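**Pruvville Community Kitchen — progress report to the Grelness Fund, February**

Hi all, and thanks for being patient while I got this written up. It's been a busy stretch and I'd rather give you the whole picture than a two-line email, so grab a coffee!

## Where the money went

You gave us $900 for the small-kitchen setup, and $860 of it is spent. The other $40 is sitting there for dish towels and hooks. Most of it went on the toaster oven and the storage cabinet, and the rest went on what I'd call the everyday stuff (plates, mugs, something to put the plates in). I'd budgeted for a metal dish drainer, then found a wooden one at the Uysal closing-down sale for less, and I like it so much better. The plates lean back in their slots and you can grab one without clattering the whole lot. Blue and yellow ones, too, which cheers up a white wall no end.
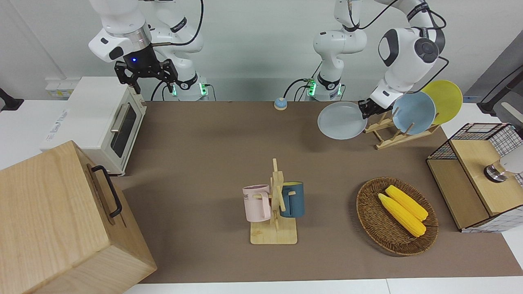 ## The table layout

This took longer than anything else. We cook with groups of up to seven, all on one tabletop, and in the old setup everything drifted to the middle by the second recipe. So now the big things live at the sides and the middle stays clear for chopping and mixing. The toaster oven is on the right as you look across from the working side, with the cabinet just beyond it. The mug tree goes at the far side — the teal mug and the pink one are already everyone's favorites, and I've had to referee. Food for the session goes in the wicker basket on the left. It was corn when we tried this out.
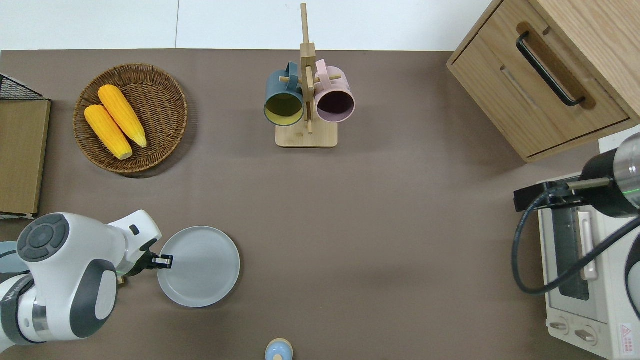 Vira Derkach thinks the oven should move farther from the cabinet, so that whoever is getting things out of the drawer isn't leaning past a hot door. She also asked whether the Clastlow group could copy the layout once it's settled, and wanted a list of what we bought and what we'd skip.

I think she's right about the oven, and I've put it down for next month. The list is half done and I'll send it to her and to you at the same time.

## What's working, what isn't

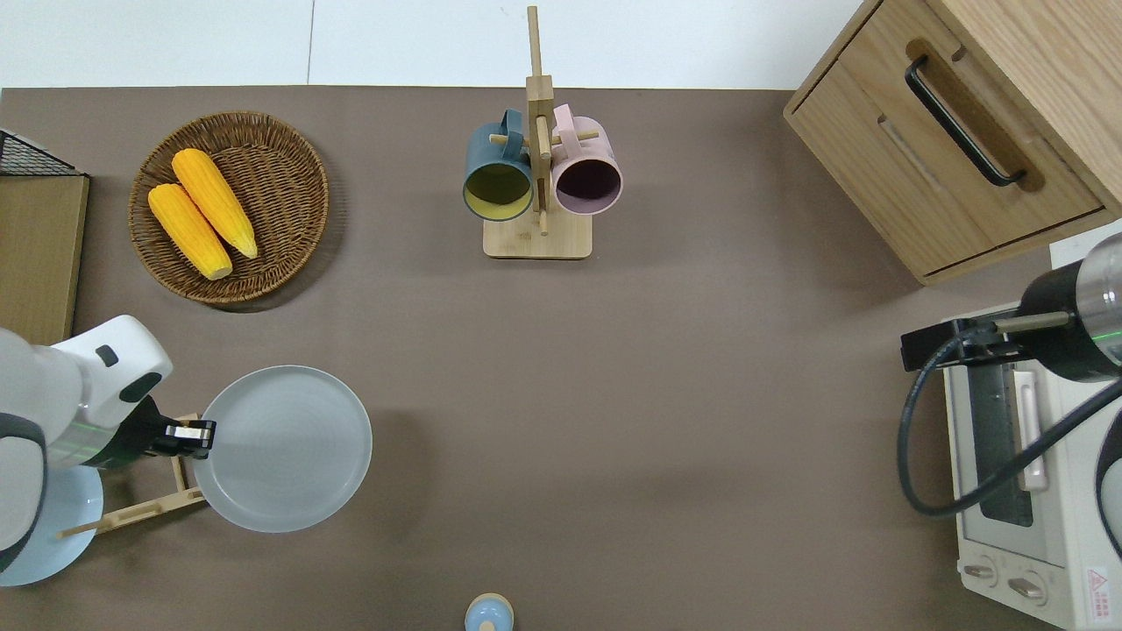

Storage is the part I'm happiest with. We used to keep everything in bags under the sink and lose ten minutes of every session digging for a peeler. The cabinet has fixed most of that, and the long black handle on the drawer is easy to get hold of even with floury hands, so I'd pick that kind again. Labels for the shelves are still on my to-do list. So is a proper home for the baking sheets, which keep wandering off.

Attendance is up as well. We had 14 people signed up across the two groups this month, and a short waiting list for the evening one. The 6 p.m. start suits people better than the old 5 p.m. did.

The thing I haven't cracked is mugs. Two is plainly silly for a group our size, and I'd like to fill up the tree before I buy anything fancier. I'll look for odd ones secondhand — they don't need to match, and the first pair certainly doesn't, with that mustard-yellow inside one and dark plum inside the other.
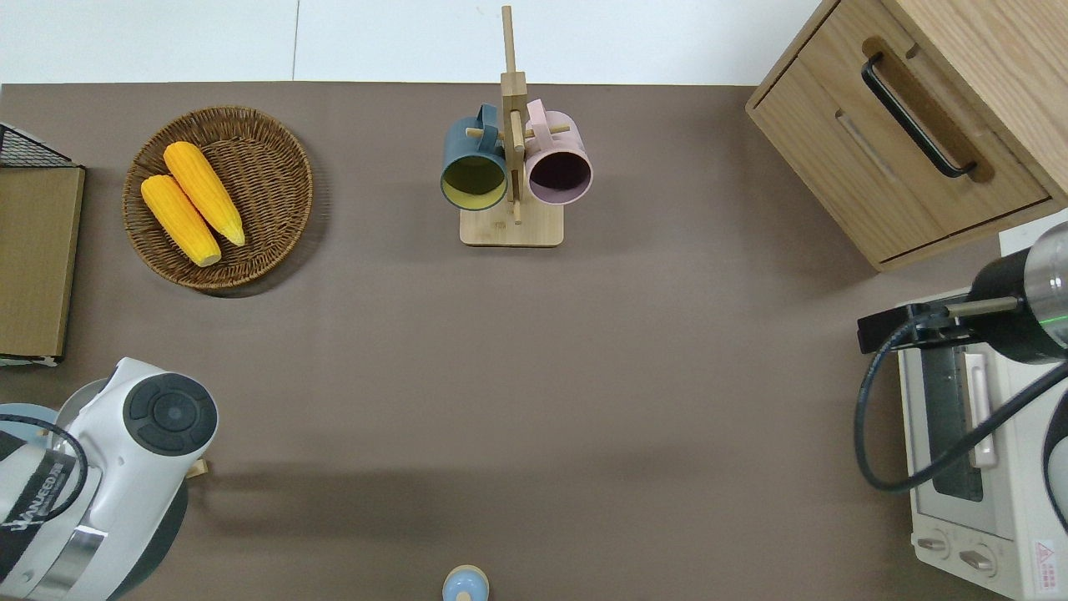

**Kitchen Coordinator, Pruvville Community Kitchen**

P.S. Receipts are in the shared folder under "Grelness." The one for the cabinet is a bit faded, so I've typed the amount next to it. If you need anything else before the next payment goes through, just shout and I'll dig it out!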